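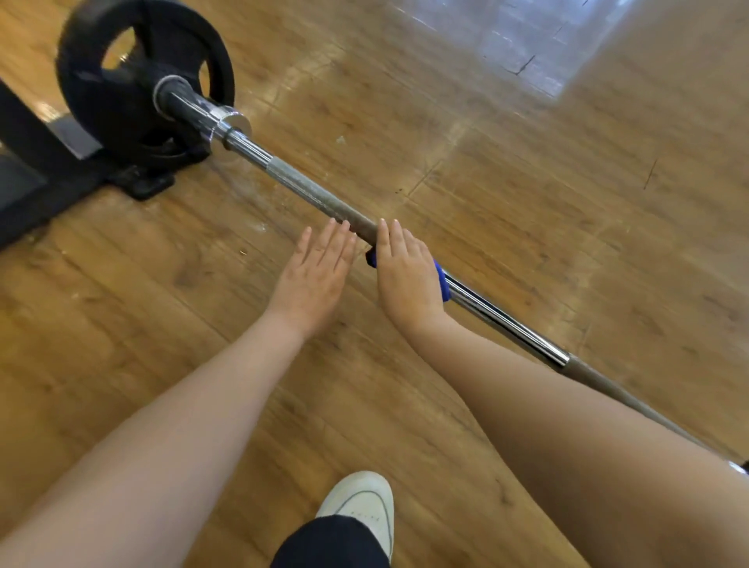
Grip is a hard problem for robot hands, and most of the difficulty comes before contact. A controller that closes too early strikes the object with its knuckles. One that closes too late ends up holding it by the fingertips. A method called Stenosix, developed at the robotics lab Weltero and released on 25 May 2021, tries to learn the timing from first-person video of people handling heavy, rigid objects.

The training set covers 34 objects, among them barbells, pipe sections, crates and door handles. Long bars get the most attention. A bar gives the hand few landmarks along its length, so the model has to rely on changes in surface, such as the boundary between smooth chrome and knurling, to decide where the palm should land.

Stenosix works in two stages. The first estimates the pose of each hand from a head-level view, including fingers and thumbs hidden by the palm or by the object. The second predicts where contact will occur, up to 14 frames ahead, and assigns a confidence value to each finger. Hidden fingers receive low values and are given less weight when the motion is passed to the robot.

Occlusion remains the main source of error. A hand laid over a bar covers the surface it is about to grip, and a forearm near the camera can hide much of the rest. The group handles this by storing the shape of the bar from earlier frames and projecting it forward under the hand. Polished metal and glossy floors add false edges, which the first stage is trained to ignore.

In bench tests on Flatoro, a two-armed platform with five-fingered hands, the method was given 100 attempts at a fixed bar. It placed both palms within the target zone in more than 80 percent of them. Of the failures, most involved the two hands landing too close together.

The tests did not include lifting. Load transfer is handled by a separate controller, Odera, and combined trials are scheduled for July.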